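Right, thread time. We've spent the week collecting driving examples for the little delivery cart at Predavel, and I've had more fun than I have in months. Long one, get a tea 🧵

**1/** The cart learns from people. Someone steers it by hand, the log saves what it saw and what the driver did, and the model tries to copy that. So the quality of the whole thing rests on how sensibly we drive. No pressure!

**2/** Paved squares are my favourite places to collect. No kerbs, no lanes, loads of room, and you have to make up your mind where to go. That's exactly the sort of deciding we want in the set.

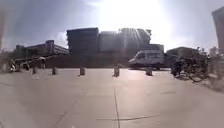 **3/** Keith Trevaskis does most of our steering and he is lovely and smooth. Too smooth, it turned out in training. The model had hardly any examples of being in the wrong spot and getting out again, so once it drifted it just kept drifting.

**4/** So now we put mistakes in on purpose. Aim a bit off, pause the log, start it again, then steer back. Only the steering back goes into training. Ataahua Tuhiwai suggested it on Friday and the next model was so much better at straightening up – I did a small dance.

**5/** Low sun is the other big one. Glare eats half the sky, dark things melt together, and a van in its own shadow is a very different shape from the same van at noon. We want plenty of that in there. 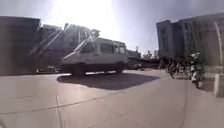

**6/** Which brings me to numbers, for those who asked. 683 clips kept so far, each one 60 seconds or shorter. We threw out 12 where the steering log and the pictures had slipped out of step. Worth checking for early, as a model will happily learn to turn late.

**7/** Lindsay Dunstan wrote the checker that finds the slipped ones. It compares how the picture shifts with how the wheels say they turned. Tiny script, runs over lunch, has saved us days. We're calling it Trillow and I will not be taking questions on the name.

**8/** Parked bikes deserve a post of their own. All those thin spokes and overlapping bars! We're labelling a row as one lump for now and asking drivers to give it a wide berth. Bronwyn Kerslake wants to try splitting them up later, and I'd love to see it.
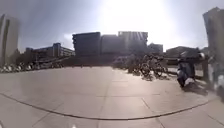 **9/** Do you keep clips where the driver has to go round a person?

We keep them and tag them, then split them between training and testing by place, so the test squares are ones the model has never seen.

**10/** Next up is rain, and 2 new drivers so it isn't all Keith's style. If you've collected driving data in the wet, tell me what you'd do differently – replies are open and I'm reading all of them.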